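How a Robot Decides What to Pick Up
A reading page for students in the middle and upper primary years
Published by the Pitine Learning Office, 3 February 2022
Written by Merja Räsänen and Jarmo Tikkanen. Checked for accuracy by Dagmar Šťastný.

Before you read

This page is part of the Pitine series on machines and how they are controlled. It explains the software that lets a robot arm sort small parts into bins. Software is the set of instructions that a computer follows. You do not need to have used a robot or written a program to understand this page. Words that may be new to you are explained again in the word list at the end.

The job

Many machines contain small electrical parts. When a machine is taken to pieces, some of those parts can be used again. First they must be sorted, so that each kind goes into its own bin. People can do this work well, but it is slow and tiring. At Pitine, the sorting program is called Hirkuter. It tells a robot arm which part to pick up, how to hold it and where to put it down.

Hirkuter has four main jobs. It must look, decide, plan and move. Each job is done by a separate piece of the program, and the pieces pass messages to one another.

Looking

A camera does not know what it is looking at. It records a picture as a grid of tiny squares called pixels. Every pixel is stored as numbers that say how much red, green and blue light reached that spot. To the computer, a picture is a very long list of numbers.

The part of the program that makes sense of these numbers is called the perception software. It searches for patterns. A place where the numbers change suddenly may be the edge of an object. A patch where the numbers are nearly the same may be one smooth surface, such as the side of a bin.

A robot can have more than one camera. One may be fixed beside or above the table, where it can take in the whole work area. Another may be small and fastened near the gripper, which is the robot's hand. The fixed camera is useful for finding things. The gripper camera is useful when the arm is close to its work and a small error matters. 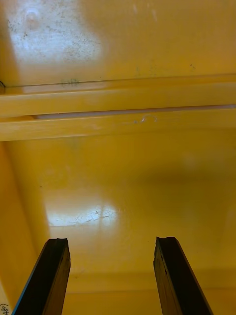
Shine is a difficulty for every camera. When light bounces off smooth plastic, the camera records a pale patch that belongs to the lamp or the window and has nothing to do with the shape of the plastic. People learn to ignore these patches when they are very young. A computer has to be taught. If it is not, the program may report that a white object is lying in a bin when there is only a reflection.

Scratches and specks cause similar trouble. A dark speck on a bin could be dust, or it could be a very small screw. Hirkuter deals with this by comparing several pictures taken from different positions. A reflection usually slides across the surface when the camera moves. A real screw stays where it is on the bin.

Learning from examples

How does the program learn the name of a part? It is shown examples. For each kind of part, the Pitine team collected 500 pictures. A person then drew an outline around the part in every picture and typed its name. This is called labelling. Oliwia Górecki, who leads the labelling group, asks two people to check each outline, as a careless outline teaches the computer a careless lesson.

The computer studies the labelled pictures and makes guesses. When a guess is wrong, the program changes its own settings by a tiny amount and tries again. This is called training. After training, the team tests the program with 200 pictures it has never been shown. Using new pictures is important. If you were given the answers to a spelling test before you sat it, the result would not tell your teacher very much.

The program never says that it is completely sure. It gives each answer a score between zero and one. A score close to one means that the picture matches the examples very well. If the score is too low, Hirkuter leaves the part where it is and asks a person to decide.

Deciding

Once the parts have been found, the program must choose where to begin. It follows rules written by the programmers. These are some of them:

Choose a part that has nothing lying on top of it.
If two parts are equally easy to reach, choose the one nearer to its bin.
Do not choose a part if its wire is caught under another part.
If a part has been dropped twice, leave it for a person.

Wires deserve special mention. A hard object such as a metal block keeps its shape when it is lifted. A wire bends, and it may hook on to something else. It is difficult for software to predict exactly where the end of a wire will go. Joonas Kemppainen, who wrote the rules for wires, began in May with a single piece of string and moved on to real parts only when the string could be lifted reliably.
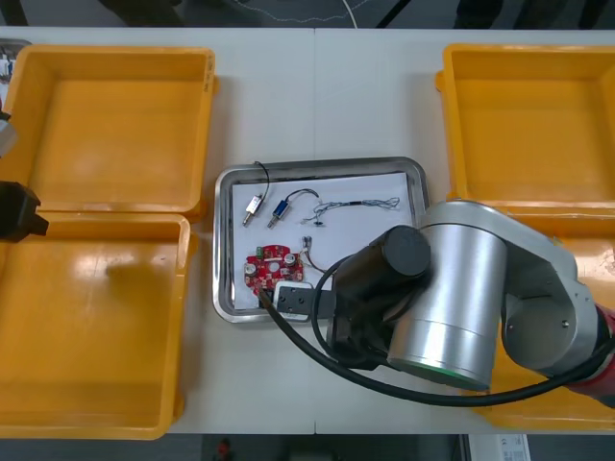
Planning

Planning means working out a path for the arm before it moves. You do this too, although you may not notice. When you reach across the dinner table for the salt, you lift your hand over the glasses.

A robot arm has joints, much as your own arm has a shoulder, an elbow and a wrist. Each joint can turn by a certain amount. The planning software must find a set of turns that brings the gripper to the right place without any piece of the arm touching the table, a bin, a cable or another arm. There are often many possible paths. Hirkuter compares them and chooses one that is short and smooth.

To do this, the software keeps a map of the work area. The map records the height of the table, the position of each bin and the thickness of the bin walls. If someone pushes a bin to one side, the map is wrong until it is updated. For this reason, Hirkuter checks the positions of the bins before every move. When two arms share a table, each one must also know where the other is going. The program does not allow both to enter the same space at the same time.

The program must also plan the grip. A gripper with two fingers works best when it presses on two flat, opposite sides. A metal block with straight sides is a good shape to hold. A round circuit board lying flat is harder. It is thin, and its small parts can be damaged if they are squeezed. The software looks for a place on the edge of the board where the fingers can close safely.

Moving

The last job belongs to the control software. It sends signals to the motors in the joints. Sensors in the joints send back messages saying how far each one has turned. The control software compares where the arm is with where it should be, and then makes a correction. This circle of checking and correcting is called a feedback loop.

You use a feedback loop when you ride a bicycle. If you begin to lean to the left, you notice it and steer a little to straighten up. A robot arm makes its corrections many times each second, so its movement appears smooth.

The program also limits how hard the gripper may squeeze and how quickly the arm may travel. If the arm meets something it did not expect, it must stop. People at Pitine can stop an arm at any time, and no program is allowed to overrule them.

When something goes wrong

Mistakes are recorded in a file called a log. The log lists what the program saw, what it decided and what the motors did. In one long trial, Hirkuter made 615 attempts to pick up a part, and every attempt was written in the log. When a part was dropped, the programmers could read back through the steps and find the one that needed to be improved.

A dropped part may have more than one cause. The perception software may have placed the edge of the part slightly too far to one side. The plan may have chosen a slippery place to grip. The fingers may have closed too soon. Reading the log helps the team to mend the right piece of the program.

An activity for the classroom or home

You will need a partner, a tray, two bowls and a few safe household objects such as a spoon, a cork and a piece of wool. One person is the robot and keeps their eyes closed. The other is the software and may only speak. The software gives short instructions, such as "move forward one hand" or "close your fingers". The robot must do exactly what is said and nothing more.

Try to sort all the objects into the two bowls. Write down any instruction that caused a mistake, then change it and try again. Your written notes are a log. Swap places when you have finished, and see whether your partner's instructions are different from your own.

Word list

Control software: the instructions that make the motors move and correct them.
Feedback loop: checking a result and using it to make the next correction.
Gripper: the part of a robot that holds things.
Labelling: marking and naming the objects in a picture so that a computer can learn from it.
Log: a record of what a program has done.
Perception software: the instructions that find objects in camera pictures.
Pixel: one of the tiny squares that make up a digital picture.
Training: the stage in which a program improves its guesses by studying examples.

Teachers may copy this page for use in class. Requests for large-print copies should be sent to the Pitine Learning Office.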